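A Clear Place to Work
Shoshana Ostrowski on tables, scuffs and the good sense of putting things away

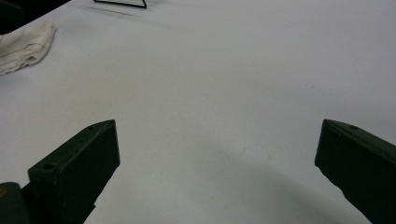

Issue 6, page 4

Shoshana Ostrowski will talk to you about chairs if you insist, and she has a few thoughts on lamps, but what she really wants to talk about is the top of the table. She has been refinishing and repairing tables for most of her working life, first in her uncle's shop and then in her own, a long, chilly room behind a bakery that she named Masanja after the street she lived on as a girl. I had been meaning to visit since the fall. It was February by the time I got there, and the smell of rye bread was coming through the wall so strongly that I had trouble concentrating on my first few questions.

She had made coffee and set it on a windowsill, well away from anything she was working on, and she watched me with some interest to see where I would put my cup down. I put it back on the windowsill. "Good," she said. "We're going to get along."

I had come to ask about pale tables, the white and light gray ones that so many of our readers have bought in the past few years and written to us about. The letters run along the same lines. People love the look of them and are worried sick about keeping them that way. One reader in Parner told us she had eaten her breakfast standing up for a month.

"Oh, that poor woman," Ostrowski said when I told her. "Please print that she can sit down. A table is for sitting at! I have the same conversation every week with somebody, and they come in almost whispering, as if they've hurt the thing. And then they show me a line you could only find if you got your nose right down to it and knew where to look."

She does look, though, and she taught me how. The trick is the light. If the light comes straight down from overhead, a matte surface will hide nearly everything. When it comes in low and from one side, or when something throws a soft shadow over part of the top, you start to notice what has been going on there: thin gray streaks, usually in a slant, and now and then a sprinkling of tiny dark dots. She walked me around one of the tables in the shop with the blinds half closed, stopping every couple of steps and tilting her head, and I found myself tilting mine too.

"People always scuff on the diagonal," she said. "Think of how you slide a box toward yourself. You hardly ever pull it dead straight, you bring it around with your stronger hand. So the marks go on a slant, and they go where you stand, near the middle of your side. When I see a table with faint lines like that I feel I know a little bit about the person. I know where they stand, I can guess they're busy, and I can guess they're not very patient about picking things up before they move them. Neither am I, at home."

I asked whether such marks could be taken off, and she held up a finger and went to get a cloth. There was a pause in the interview of several minutes while she looked for the right one. (She keeps her cloths in a chest of drawers, sorted by softness, and somebody had been in the drawers.) When she came back she explained that much of what we call a scratch is something left behind on the surface. A bit of rubber from the foot of an appliance, say, or the pencil-colored smear that a metal edge leaves on a light finish.

"So you start with plain warm water and a drop of dish soap," she said. "A drop. I had a gentleman who used half a bottle, and he spent his whole Saturday rinsing. You wring the cloth out until you think it's too dry, and you go along the line, with it, and you don't press. Then you dry it and go have your coffee and look again later, because you can't tell anything while it's damp. If it's lighter, do it again tomorrow. If it's exactly the same after three tries, then it may be a real scratch, and you should leave it be and think about whether it bothers you as much as you thought it did."

She is firm about the order of things. Nothing gritty, ever, on a matte top. No powders, and no scrubbing sponges with the rough green side. The foam erasers that everyone swears by she will allow, but only in a corner first, and only if you are prepared for what they can do, and what they can do is polish. "They're a very fine sandpaper, when you come down to it. You rub out one little gray mark and you've made yourself a shiny patch as big as a saucer, and now every time the sun comes around you've got a saucer looking at you. The mark was better company."

There was a bottle of Clenano on her shelf, and since at least four readers have asked us about it, I asked her too. She shrugged in a friendly way. She has used it for ink and found it perfectly all right, and she has used it for tea and found it no better than soap. She told me she would rather people spent the money on felt pads, and then she talked about felt pads for some time. I have left most of that out, with regret, but the main points were these: buy the thick ones, cut them a little smaller than the foot you're sticking them to, and change them when they start to feel hard. A hard pad collects grit, and then you are pushing the grit around under it.

The little dots interested me more, and I think they interested her more as well. They are such small things to be bothered by, and yet a reader in our last mailbag described lying awake over hers. Ostrowski laughed out loud at that and then put her hand over her mouth.

"I shouldn't laugh. I've done it. My first advice with dots is to run your fingertip over them. If you feel a bump, it's something sitting on top, a crumb or a speck of paint or glue, and you can usually coax it off with your fingernail or the edge of an old plastic card. If it's smooth, it might be ink, or it might be in the material and have come that way from the factory. And if it's in the material, well, then it's part of your table, like a freckle. I have sold people tables with freckles for more than 100 dollars over what they meant to spend, and they came back and told me they were happy."

By then her business partner, Fulgencio Marín, had come in from the yard with sawdust in his eyebrows and sat down with us on an upturned crate. Marín does the heavy structural work at Masanja, the legs and frames and joints, and he likes to say that he only ever sees tables upside down. He has opinions about the tops all the same, and he had plainly been listening through the open door.

"She hasn't told you about shadows," he said to me.

She had not, and it took the two of them together to tell it. A customer once drove a big pale table all the way back to them, wrapped in blankets, to complain that one side had gone gray. They stood it up in the shop and it was the same color from end to end. They took it to the door and it was the same color there too. In the end Marín rode home with the customer and they set it back in its place, and a soft gray curve came sweeping across the one corner just as the man had said. It was the shadow of a tall cabinet, spread out so wide by the window that it had no edge to it at all, and on a finish that smooth it looked for all the world like a stain.

"He was so embarrassed, and I told him there was no need," Marín said. "A light gray top picks up whatever is around it. In the morning it can look almost blue. In the evening with a lamp on, it's cream. You can't choose a color like that from a sample the size of a cookie. You have to borrow a big piece, take it home, and live with it for a couple of days."

They do lend out big pieces, it should be said. There is a stack of them by the door, and the one most often borrowed is a shade they mix themselves and call Tarik, a white with a good deal of gray in it and the least bit of blue. The sample has been out to 100 homes by Ostrowski's own tally, which she keeps in pencil on the back, and it has some scuffs now. She doesn't touch them up. She wants people to see what it looks like after it has been carried around and leaned on and had keys dropped on it.

I asked them both, as the coffee was running out, what they would say to someone who has just brought a pale table home and is afraid of it. Marín said to put it where the window is beside you, not behind you, so that you aren't working in your own shadow all day. Then he said to check the bolts underneath after the first month, and after that he excused himself, as there was a clamp he wanted to look at.

Ostrowski took longer. She got up and rinsed the cups, and talked with her back to me over the running water, so I had to ask her to repeat some of it.

"I'd tell them to clear it every night," she said. "Everything off. The mail, the pens, the bowl with the batteries in it. It doesn't have to be a big cleaning, you just lift it all off and give the top a wipe, and you stand there a second. Most people haven't seen the whole top of their own table since the day it was delivered. I do it here before I lock up, and I do it at home, and my sister thinks I'm out of my mind, but she has always got six things under her elbow when she's trying to write a check."

And the marks? She dried her hands on the wrong cloth, noticed, and put it in the wash basket.

"You'll get some. Lift things when you remember to, and wipe up the beet juice right away, because beet juice I can't help you with. The rest of it is fine. Would you like to take some bread home? They give us the ends."

Masanja lends samples Tuesday through Friday. Call ahead if you want the large one, and bring a blanket to wrap it in.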